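We set a date! (And found a place, sort of)
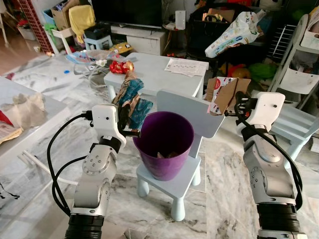

So it's official, Prasanna and I are getting married in December. I've been sitting on this for almost two weeks while we got hold of the last few relatives by phone, and I'm so glad I can finally put it up on here, because I am a terrible secret keeper and my sister was starting to charge me in cake.

First thing to clear up, as there are two Prasannas in my life and my inbox is already confused. I'm marrying Prasanna Debnath. Prasanna Weerasinghe is his best man, and they've been friends since they got put next to each other on the first day of college when somebody read out "Prasanna" and they both stood up. For the rest of this post my Prasanna is Prasanna and the other one is Weera, which is what everyone calls him anyway.

The place is the old grange hall in Flarkdale. If you've driven out past the reservoir you've probably seen it, the long green building with the porch that sags a bit in the middle. We looked at four other places first. One was gorgeous and wanted a deposit bigger than my car is worth. One had carpet on the walls. The one I really loved only seats 60, and I sat in the parking lot afterward with the guest list on my knee trying to work out which cousins I could live without. The answer was none of them (well, one, but he's bringing the speakers).

Flarkdale holds 125 and we've invited just about that many, so if you get an invitation please, please answer it. It has a real kitchen and a stage and a piano that Prasanna says is only out of tune at the top. It also has heat! I asked three times. The lady who showed us around turned it on so I'd stop asking, and we stood by the vent in our coats and I got a bit teary, which I'm blaming on the dust.

Then there was the money talk. We'd agreed we would each write down a number for the whole wedding and swap papers at the kitchen table. His was lower than mine, but not by as much as I'd feared, and we met in the middle in the time it took the rice to cook. I know that doesn't sound very romantic. I thought it was, though! My parents fought about money all through my childhood, and I'd been dreading that evening for a month. He just read my paper, nodded, and asked if the flowers were really that much. They are. We're having fewer flowers.

The food is coming from Majumder, where we had our second date (our first was a hot dog in the rain and they don't cater). They're doing the big trays of biryani and the eggplant thing, plus something plain for the kids. My friend Kumudini Navaratnam is making the cake, and she's already on her third test version. I've been very brave about having to taste them all.

I have a dress too. I'm not saying a word about it except that it cost $436 with the alterations, it has pockets, and Sandamali Paul cried in the store. Sandamali is my maid of honor and she cries at car commercials, so I don't know how much that counts, but the woman pinning the hem went a little misty as well.

The funny part has been Prasanna's grandmother. We drove out to tell her in person, and he'd practiced a whole speech in the car. He got as far as "Grandma, we have some news" and she said "December would be good," and went off to get the tea. She was married for 62 years and her one piece of advice to me was to keep a blanket of my own. I've thought about that a lot since. I've also bought a blanket.

And yes, Pisto will be there. The hall is fine with dogs as long as he stays out of the kitchen, so Weera has been put in charge of him during the ceremony. We did a practice run in the yard with a ribbon on his collar and he ate the ribbon - so he'll be going without one.

What's left is music, chairs (the hall has them, but a few are wobbly), and the song for our first dance. He wants something slow. I want something we can actually dance to. If you have a favorite that isn't the one everybody uses, leave it in the comments and I'll play it for him over dinner.

Invitations are going in the mail as soon as I've finished the envelopes. If you've moved lately, send me your new address, and Aunt Juletine, I still need yours!

Love, Sewwandi (still Siddiqui, and staying Siddiqui, for those who've asked)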